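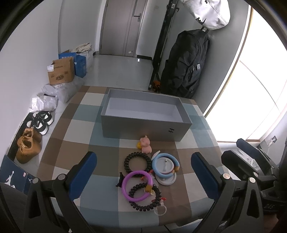 Toys on a checkered tablecloth, by the window.

The toy library in Kiser opens at nine on Saturday, and by a quarter past the good stuff is gone. Good stuff, for anyone without a child under six, means the marble run, the wooden garage and a plastic accordion that no parent has ever kept for the full loan period. It comes back on Monday with a note of thanks and all its batteries removed. It does not take batteries. People check anyway.

Sepehr Shokri started the place in what used to be the Hollmann shoe store, and the foot-measuring device is still bolted to the floor beside the puzzles. He had a simple theory. Children want a new toy with their whole heart for nine days, after which it becomes a thing you step on in the dark. So why own it? Borrow it for the nine days and let another family step on it.

"I was a father of twins with no closet," he told me. "That was the business plan."

The catalog now runs to 2,362 items, kept in a spreadsheet that Shokri describes as mature. Column F is headed "Missing" and is the most widely read document in town. A farm set has lost its farmer. The chess set has a bottle cap playing bishop, and one regular, aged seven, is said to ask for it by name. Sixty minutes with column F and you start to wonder where it all goes. I have lived in three houses and never found a single piece of anyone else's jigsaw, yet they must be somewhere.

Membership costs $2 a week, and 268 families pay it, most of them on time. For this they may take home four toys and one "large," a category that was invented after an incident with a trampoline and a hatchback. Late fees exist on paper. Shokri waives them if the child is crying, and the children of Kiser have worked this out.

I took home a game called Flostach, mostly for the box, which shows a family of five laughing so hard that the mother is holding the table. The rules fill 11 pages. My daughter and I reached page four, where it turns out you need a third player to act as "the Brornarance," a sort of banker who may not speak. We recruited my husband, who was happier than I have seen him in months. He asked if we could renew.

There are people who worry about all this, of course. Will a child who gives everything back ever learn to take care of her things? I put this to Shokri while he was scraping clay out of a xylophone. He said that in his experience the children return toys in decent shape, and that he would like to talk to some of the grandparents.

Last March the roof leaked over the stuffed animals, and over 360 of them spent a week on clotheslines across the parking lot, pinned by the ears. Traffic slowed. A few parents drove the long way to school to avoid questions. Four new families joined that week, and one wanted to know whether the giraffe was available.

It was out until the following Saturday. It's nearly always out. I'm ninth on the list.

COMMENTS

marnie_k
We had the accordion over Christmas. My brother still brings it up.

Dad of 3
The farmer is behind our dryer. I keep meaning to bring him in.

puddlejumper
Can you sign up if you live outside town? Asking about the garage, for my son (mostly).

Theo R.
You're playing Flostach wrong, the Brornarance can speak on even turns. It's on page nine.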